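Cafeteria trays outlast the cafeteria, find a second career

CLOSOW — The cafeteria at the old Kuletti department store closed in November after a long decline that regulars blame on the soup. Its trays, however, are doing fine.

The store's liquidators had expected to sell the ovens, the booths and possibly the neon coffee cup. They did not expect a line out the door for the trays, which went on sale at $2 apiece at 8 a.m. and were gone before lunch.

"We had 2,769 of them on the inventory sheet," said Belmiro Garcia, who ran the sale and has the tired look of a man who carried most of them up from the basement. "I had a plan for what to do with the leftovers. I didn't need the plan."

Buyers were limited to 12 each, a rule that held for almost 40 minutes. After that, several shoppers were seen rejoining the line in a different hat.

Where the trays have gone is a matter of some local pride. Leonilde Coelho, who ate lunch at Kuletti twice a week and still has opinions about the gravy, starts seedlings on hers. The hardware store on Plalton Street sorts screws on them. Other households report using a tray for boots, for jigsaw puzzles and for breakfast in bed, the last of these apparently only once.

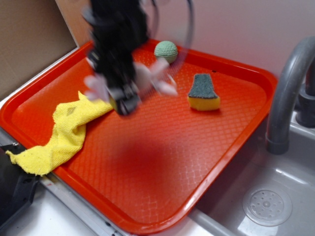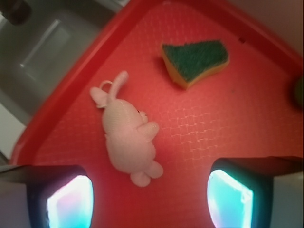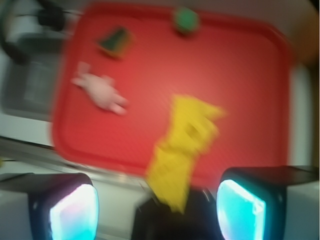 Not everyone got one. Adanech Degefa arrived at 10 with exact change and went home with a napkin dispenser. "It's a good dispenser," she said, in the voice people use for a consolation prize. She has since been offered a tray by a neighbor, who wants $15 for it.

That sort of markup has drawn some grumbling. A listing posted last week asked $199 for a set of four, described as "mid-century" and "museum quality." Garcia, shown the listing, said the trays were bought in 1994 and that he remembered signing for the boxes.

The Cordeiro Street diner, the nearest surviving place to get a hot lunch, bought 60 for its own counter. Owner Bogumił Kaczorowski said business is up, though he is down to 51 trays and has started saying goodbye to customers with large coats very slowly, at the door.

The neon coffee cup is still for sale. Garcia is asking $2,000 and will listen to any reasonable offer, provided the buyer brings a ladder and a truck. The ovens have been sold. The soup recipe was not included in the inventory, and there have been no inquiries.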